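## Guest linen: change interval and wash temperature for long stays

**c_gouveia** (moderator)

This thread continues the November discussion on linen standards for small lodging operators. The earlier thread has been closed to new replies. Members are asked to keep comments to the change interval, wash temperature, and storage of bed linen. Questions on towels belong in the housekeeping supplies section.

The current guidance reads as follows: sheets are to be changed between guests without exception, and every 4 nights during a continuous stay. Operators may extend the interval at the written request of the guest.

Cristóvão Gouveia

---

**resis_lodging**

Our property adopted the four-night interval last season. We wish to record an objection. The majority of our guests stay five nights, and the present wording requires a full change on the last morning but one. The linen is then used for a single night and washed again. We propose that the interval be set at 5 nights, with the guest free to ask for an earlier change.

---

**kang_house**

We do not support the proposal. A guest who would like clean sheets will often not ask for them. The operator should carry the duty, and a shorter interval is the simplest way to state it. Our own practice is every 72 hours, and laundry costs have remained within budget.

---

**northlanding**

I would ask members to separate hygiene from appearance. Striped cotton shows every crease after one night, and guests read creases as a sign that the bed was not made up fresh. We moved from plain to striped sheets two years ago and have received more remarks about wrinkles than about any other matter.

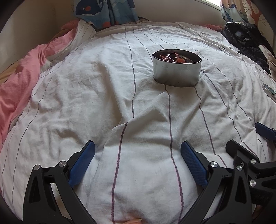
**Is it necessary to iron sheets to meet the standard?**

The standard does not require ironing. It requires that linen be clean, fully dry, and free of stains and tears when the bed is made. Operators who wish to reduce wrinkles should remove sheets from the dryer promptly and fold them while warm.

---

**kang_house**

I accept that reading. However, the phrase "fully dry" has caused difficulty at our property. Folding warm sheets in a closed cupboard has twice left us with a musty smell. We now leave the stack on open shelving overnight before it is put away.

---

**c_gouveia** (moderator)

The point is noted and will be added to the storage section. On temperature, the draft calls for the warmest cycle permitted by the care label. Please comment on that wording if you find it unclear.

---

**grukisix_rentals**

We find it unclear in one respect. Our Cirkier fitted sheets carry a label permitting a hot wash, but the elastic at the corners loosened after roughly 98 washes at that setting. The flat sheets from the same order are still in good condition. We request a separate line for fitted sheets that allows a warm cycle for routine loads and a hot cycle where there is visible soiling.

---

**northlanding**

I would support a separate line. I would not support leaving "visible soiling" undefined, as staff will interpret it differently from one shift to the next.

---

**resis_lodging**

We also support a separate line. With respect to the interval, we maintain our objection. The comment from kang_house assumes daily contact between staff and guests is poor. At our property a card is left on the pillow each morning, and guests use it.

---

**kang_house**

A card is a reasonable measure, and we would consider a five-night interval where one is provided. We would not consider it otherwise.

---

**c_gouveia** (moderator)

The two proposals will be entered in the draft as separate items. The conditional wording on the pillow card will appear in brackets until members have had the opportunity to review it. The thread remains open for comments on the definition of visible soiling.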